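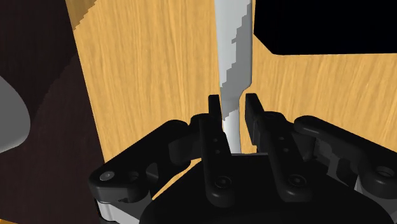

Slide 1. Simulated wrist view: gripper open, knife between the fingers.

Leave this up while people sit down. Say hi, say I'm from the Brirkstead group, then go straight in.

We compared 3 grippers on one arm, all in simulation, and I've been itching to show this to somebody outside our office! Same arm, same kitchen, same controller to begin with. The only thing we swapped was what's bolted on the end.

Point at the fingers. Parallel jaw, black, linkage arms out to the sides. This is our baseline. Ask the room: where would you grab that knife? Wait for answers. Most people say the handle, and then you ask how far down, and it gets fun.

Then the numbers, quickly. 239 grasp attempts for each gripper. Don't read the table out loud, it's in the handout.

Baseline: great on thin things, fussy about approach angle. Stemance soft fingers: lovely on round things, and they let thin things twist. Zeleke wide jaw: I expected to hate it and I was so wrong (tell the Clallurthorpe story here if we're on time, skip it if we started late).

Next slide.
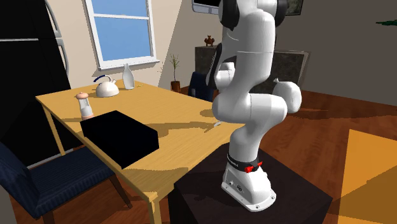 Controllers are the part I get the most questions about, so slow down here. We ran 2 of them, a plain position controller and one with compliance, and the compliant one changed the ranking of the grippers. I love this result. Go to the table on the slide: the kettle has that dark blue handle arching over the top, and right next to it is a tall vase with a narrow neck. Two completely different grasps, practically side by side. With position control a small error at the vase neck is a bump and a fall. With compliance the fingers settle in, and the soft ones suddenly look a lot better.

Mention cameras before someone asks. Wrist camera for the last bit of the approach, room camera for everything else. We tried wrist only and lost about 5 points of success. Happy to argue about why!

If there's time: play the Zeleke clip twice, second time at half speed. Watch the wrist.

Questions. Repeat each one into the mic. Handouts are by the door.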